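Project notebook, Plinel arm, student group at Clesdale
Entry for 3rd June

Started late because the room was locked. First thing was to home all the joints again. The shoulder joint had lost its zero since the last session, and after homing it was repeatable, so I don't want to blame the motor yet. I wrote the new offset in the config file and also on the tape on the base, please change both if you change one.

Then we worked on the recordings. The set for the Tetari challenge now has 629 episodes in total. We made 40 today and kept 35. The five we threw away had a delay between the leader arm and the follower, and you can see the follower arrive too late in every one of them. I suspect the USB hub. Tomorrow I would like to plug both arms directly in the computer and compare.

The longest episode has 1,279 steps, which is too much. Whoever is driving should not stop to think in the middle of a motion. If you are not sure where to go, end the episode and begin again, it costs less than a long pause in the data.

Gripper: the opening value in the Kairys software does not agree with ours. They count from closed, we count from open. I lost almost an hour on this. Now there is a small function for it in the utils file, with a comment. Use it and don't do the subtraction by hand.

Wrist camera: exposure is fixed now, the auto mode changed the brightness each time the arm went over something white. With the fixed value the white stays readable, but the shadows become very dark. I can live with this for the moment – maybe a lamp on the right side would help, to be tried.

Still open:
– delay between the arms (hub or cable?)
– screws of the left finger, tighten before each session
– second training run, with the long episodes removed
– ask if we can keep the room in August, when the challenge rules should be final

Training of the first run is going on overnight. I left the log window open, please do not close it.
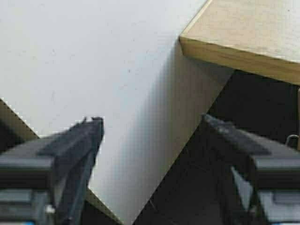 Wrist camera view, fingers open and nothing between them. Very dark at lower right.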